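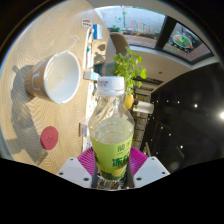

Does collecting more demonstrations in the same place make a policy better in a new place?

In our data it helps a little at first and then stops helping, and past that point we can't tell the gain apart from the spread between training runs.

4.2 What counts as a new example

Papers on hand-held collection tend to report one number, the count of demonstrations, and let the reader take it as a measure of variety. We did the same in our first draft. The full Wito set holds 1137 demonstrations of picking up and placing drink containers, and that figure looks healthy next to the sets it is usually compared with. We no longer think it says much by itself.

Consider how the examples come about. One person holds the gripper, picks up a bottle, sets it down somewhere else, and goes again. The second attempt has the same light, the same table and the same hand behind it. By the tenth, the person has found a grip they like and stops trying others. We asked collectors to vary their approach angle, and the logs show that they did so for the first few attempts of a session and then drifted back. Reminders on the recording sheet made no difference we could measure.

The views themselves are rich, which may be part of why this is easy to miss. Figure 4 shows a capped bottle with a lime-green label held upright in the gripper, next to a wooden tabletop on which a brown paper cup lies on its side. There is a window, a wall-mounted screen, a leafy plant, and a dark glossy surface covered in small reflections of ceiling lights. It would be easy to call this a varied image, and as an image it is. As a training example for grasping, though, most of that content stays put from one attempt to the next, and a network can learn to lean on it. Clear plastic makes matters worse, as the background shows through the very object the policy is supposed to attend to.

To get at this, we split the data by session instead of by demonstration. A session is one collector at one table without a break. The set contains 43 sessions. When whole sessions are held out, the test error is clearly higher than when single demonstrations are held out at random, and the ranking of the methods we compared changes. The method that had come first under the random split came third. We suspect that other published rankings would move as well, but we haven't had access to the session boundaries needed to check.

The Zunau protocol tries to deal with the problem by capping each session at 20 demonstrations and asking the collector to change tables afterward. We adopted the cap for the second round of collection. It did lower the share of near-copies, as judged by the distance between gripper paths. Whether it improved the policy is less clear. The capped round was also collected later, by people who had more practice, and we can't separate the two effects with the data we have. Claims that a cap alone is responsible should be read with this in mind, including the more hopeful version of the claim in our own earlier report.

A further concern is who decides that a demonstration is good. Every recording in the set was accepted or rejected by a reviewer, and the written rules left plenty of room. Inna Prokopenko re-reviewed the recordings from 17 sessions without seeing the first verdict. She disagreed most often on attempts in which the bottle tilted during the lift but was set down upright. The first reviewer had treated these as failures. Prokopenko kept them, arguing that a policy which has never seen a tilt has no way to recover from one. Training on her selection gave slower motions and fewer dropped bottles at the Botham site, and no visible change at our own. We report both versions in Table 3 and make no recommendation.

We also looked at the score proposed by Bilyk, which rates a demonstration by how much it reduces the model's uncertainty. It is a sensible idea. In practice the score gave its highest values to recordings with tracking errors, presumably because a gripper path that jumps is hard to predict. After we removed those by hand, the score ordered the remaining recordings hardly better than chance. It may do better on cleaner tracking than ours.

None of the results in this section involve objects other than drink containers, and all of the held-out sessions were recorded indoors. The loading and sorting tasks are treated separately in Section 4.3, where the session split could not be applied because the boundaries were not logged before February.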